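Home Programs Get Involved Jobs Contact

We use cookies to remember your settings and count visits. Accept Decline

Call for participants: shift work and sleep study

The Flandby Sleep Project is looking for adults who work nights or rotating shifts to take part in a 10-week study of sleep and meal times. We want to know whether eating at the same hours every day, including days off, changes how long and how well shift workers sleep.

Who can take part

You may be able to join if you:
- are 21 or older
- have worked night or rotating shifts for at least six months
- work 2 or more overnight shifts in a normal week
- live or work within driving distance of the Flandby office
- can read and write in English or Spanish

We can't enroll people who are pregnant, who take prescription sleep medicine, or who have been told they have sleep apnea and are not being treated for it. If you have diabetes, call us before you apply. You may still be able to join, but we will need a note from your doctor.

All kinds of shift work count. Past participants have come from hospitals, bakeries, warehouses, trucking and building security. Part-time workers are welcome if they meet the overnight shift rule.

What you will do

You will come to our office for an opening visit and a closing visit. Each one takes up to two hours. We measure height, weight and blood pressure, and you fill out a set of forms on health, work and diet. No blood is drawn.

Between visits you wear a wristband, day and night, and keep a short diary in the Plokine app. The diary asks when you went to bed, when you got up, and when you ate. Most people finish it in under five minutes. If you don't have a smartphone, we have paper diaries with prepaid envelopes.

Half of the participants will be given a meal schedule built around their shifts. The other half will eat as they normally do. You can't choose your group. Everyone gets a copy of their own sleep record at the end.

Payment

Participants who finish the study receive $300, paid by check or gift card. If you leave early, you are paid for the weeks you completed. Parking is free in the Urnico lot on the north side of the building. Bus riders can turn in their fare receipts at either visit.

Visits

Opening visits start in March. We have hours from 7 a.m. so that you can come straight from a night shift, and again in the early evening. Please eat as you normally would before you come in. Bring a photo ID and a recent work schedule. Children may wait in the front room with another adult.

How to apply

Fill out the short form on the Get Involved page or leave a message on the study line. Tell us your usual shift hours and the best time to call. We will not call during the hours you list as sleep. The office is in Suite 13 of the Kashyap Building, second floor, next to the elevator.

Taking part is your choice, and you can stop at any time. Your employer will not be told that you applied.
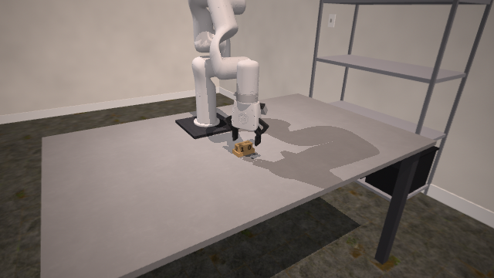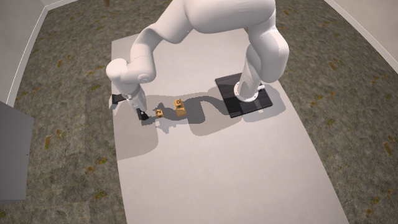 White robot arm and gray table, computer renderings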